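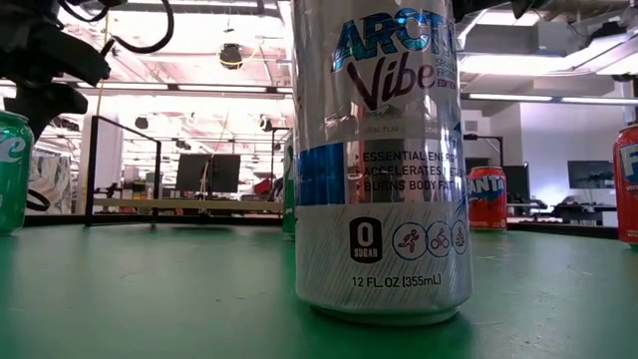 Grasping is the dull part by now, and the interesting trouble starts one step earlier, when the software has to decide which thing on the table it is looking at. So goes the view of the lead developer on Toketti, a planning and perception package built by a small team at Clendville, and she was happy to spend most of an afternoon explaining why.

Cans are her favourite test. They are cheap, they stand up by themselves and everyone assumes they are easy. "A can is a cylinder, and people hear that and think we're done before lunch," she said. "Then you put a shiny one right in front of the lens and half of it turns white from the ceiling lights. The depth reading goes to pieces, the colour goes to pieces, and you still have to say where its edge is!"

Toketti deals with this by refusing to trust any one source for long. Each patch of the view gets a score for how believable it is, and a patch of glare scores very low. The outline of a can is then filled in from the parts that scored well. I asked whether that was just guessing. "It is guessing," she said, laughing, "but it's guessing with the working shown. You can open the viewer and see which bits it believed and which bits it threw away. Before we had that viewer I spent all of July staring at log files."

The viewer is called Trevor (there was a vote, and she lost it). It replays a run frame by frame with the planner's thoughts laid over the top: where it thinks each object is, how sure it is, which routes it tried for the arm and dropped. The team had meant it as a stopgap. It is now the thing visitors ask for first, and it has grown a search box, so you can type in "hidden" and jump to every moment when one object was mostly behind another.

Those moments matter a great deal. A second can standing behind the first may show up as a thin strip of colour, and older versions of the software would either ignore the strip or glue it on to the can in front. "You'd get this lovely confident shape, a can and a quarter wide," she said. The current version keeps the strip as a thing in its own right, marked as unsure, and the planner has to leave room for it. If the arm needs to go near, it asks for another view first.

Printing on the can helps as well, although less than I had expected. Words wrap round and vanish, and the far half of a brand name is simply not there to be read. Toketti matches pieces of lettering against what it has seen before and is allowed to answer "don't know". Getting it to say that took longer than getting it to read. The test set has 300 saved layouts, and on the last full run it gave that answer in 158 of them for at least one object. I said this sounded like a lot. She didn't think so at all. "I'd have been thrilled with 158 a year ago. It used to be zero, and it was wrong all over the place."

The planner itself is a calmer piece of work. It runs 2 searches side by side, a quick rough one and a slow careful one, and the arm sets off on the rough path only if the slow search agrees with the first stretch of it. Cables get their own safety margin, drawn a bit fatter than they need to be. "We had thin margins once. We have fat margins now," was all she would say on that.

What comes next is Istham, a branch of the code where perception and planning share one model of the table in place of passing messages back and forth. It is slow at the moment and it crashes if you remove an object while it is thinking. She showed me the crash twice, with obvious pleasure, and then the list of things she wants to try on it, starting with letting the planner choose the next viewpoint by itself.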